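Progress Report to the Skustus Fund
Project: Open Records and Public Hearings in Cultley and Gardale
Date: April 28, 2021

1. Purpose of the grant

The grant pays for a part-time monitoring desk that follows how the Cultley town council and the Gardale county board publish their budget papers, answer records requests and run public hearings. This report covers the work done since the end of January, when the last report was filed.

2. Meetings covered

Our staff attended 40 public meetings in the period, most of them by video link. Notes from each were posted on the project page within two working days, except for three Gardale zoning sessions where the audio failed and we had to wait for the clerk's recording. The Gardale board has moved its budget sessions to the evening for the rest of the fiscal year. Cultley still holds its finance meetings at 10 in the morning, and turnout from residents remains low.

The main dispute in the period was over the state road money. The council majority in Cultley says the second payment was never released. The minority members say it was received and placed in the general account. We asked both sides for documents. The majority sent a one-page letter. The minority sent bank notices, but with the account numbers and two of the dates blacked out, so we have not published a finding.
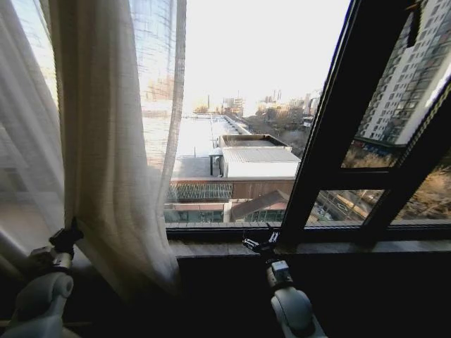

3. Records requests

We filed 136 requests with the two bodies. Of these, 99 have been answered in full. The remainder are either partly answered, refused or still open. Most refusals cite the exemption for draft documents. We have appealed ten of them, all from Gardale, and expect the county attorney to rule on them as a group.

Response times are better in Cultley than they were last year. The clerk's office now sends a receipt with a tracking number, and the number works. In Gardale the online form was down for part of the period, and requests sent by email during that time were not logged. We resent all of ours - residents who wrote in on their own may not know they need to do the same. A notice about this is on our page, and the county has agreed to link to it.

4. The Mizuno review

The outside review of both budget processes was awarded to Mizuno after a second round of bids. Their first draft covers Cultley only. It recommends that the council publish transfers between accounts monthly, with the purpose of each transfer stated. Council leaders have said in public that they support this, but no ordinance has been introduced. The Gardale half of the review is behind schedule. Mizuno asked the county for five years of ledgers and has received three.

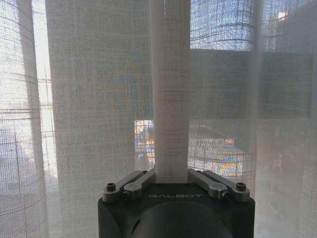 5. Spending

Spending is under budget, mainly on travel and room rental. Printing is over budget. We mailed the hearing guide to households in the north end of Gardale after the library branch there cut its hours, and this was not in the original plan. We ask to move unspent travel money to cover it. A line-by-line statement is attached.

6. Work planned for the next period

Finish the road money inquiry and publish what can be supported by documents.
Report the outcome of the Gardale appeals.
Receive the full Mizuno review and hold one public session on it in each place.
Update the hearing guide with the new evening times.

The next report will follow once the Gardale board has adopted its budget. If the vote is delayed past the end of the fiscal year we will send a short interim note with the spending figures.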